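Bottle handling at the Clastau works

The Clastau works is a small bottling and sample-preparation workshop in the town of Ruddock, operated by the firm Gusalow. It fills, checks and sorts plant extracts, inks and cleaning concentrates for customers who order in quantities too small for a large plant to bother with. In writing about workplace automation it is mostly mentioned for the slow and rather good-natured way in which robotic arms were brought in beside the people already working there, and for what happened to their jobs afterward.

Background

For most of its history the workshop handled everything by hand. A worker would take a bottle from a tray, hold it up to the light, check the fill and the cap, turn it to look at the label, and set it down in one of several rows. A full shift came to almost 350 bottles per person, and the older hands could do it while carrying on a conversation about something else entirely. The work was not heavy, but it was the same small turn of the wrist all day long, and sore thumbs and forearms were so common that the staff had their own word for a bad week, a "capper."

Manaia Paewai, who ran the sorting room, had kept a notebook of these complaints for years, and it was this notebook – more than any question of speed – that persuaded the owners to look into robotic arms.

Introduction of the arms

The first arm was set up in January on an ordinary table in a side room, well away from the main line, so that people could wander in on their breaks and get used to it. Rhys Pomare and Lộc Quan, both from the sorting room, were trained to operate it. Neither had any background in engineering. They learned to place the bottles, to move the arm through a reach and a grasp, and to stop it when something looked wrong, and they were given 8 weeks to do this at their own pace, with their usual pay.

The software, called Clurno, was adapted for the workshop by Chin-lung Choi. Clear bottles gave a good deal of trouble early on, as they are hard for a sensor to pick out against a pale background, and slim ones tip over easily if a finger brushes them on the way in. Much of the useful advice came from the sorters themselves. Lộc Quan pointed out that a person never goes straight for the neck of a half-empty bottle, and the approach was changed so that the fingers came in lower and more slowly.

Effects on the staff

No jobs were cut when the arms moved to the main line, though two people who retired were not replaced, a point that was argued over at some length and is still brought up now and then. The remaining sorters moved to a rotation in which part of the day is spent looking after an arm and part on the work the arms do poorly, such as judging whether a cloudy liquid has settled properly or whether a label is crooked enough to matter.

Opinions in the workshop have been mixed, as one might expect. Many of the staff were glad to be rid of the sore wrists, and several said they liked having a skill they could take to another employer. Others missed the company of the long shared bench, where everyone had sat elbow to elbow and the radio could be heard by all. Saskia Tapsell, who spoke for the staff in their talks with the owners, asked for two changes on this account: that the arm stations be placed facing one another, and that operators be paid at a higher rate than sorters. The first was agreed to quickly and the second after a longer round of talks.

There was also the matter of pace. Workers had feared being made to keep up with the machines, and the agreement that followed lets any operator pause an arm without giving a reason. Pauses are not recorded under anyone's name.

Present use

The arms now take on most of the plain lifting and placing of small capped bottles. Hand sorting continues for glass, for odd shapes and for new products, and every newcomer still spends a first month at the bench before learning to run an arm.
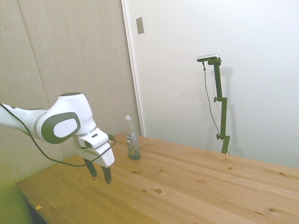 Robotic arm with its gripper open near a small capped plastic bottle on a pine table.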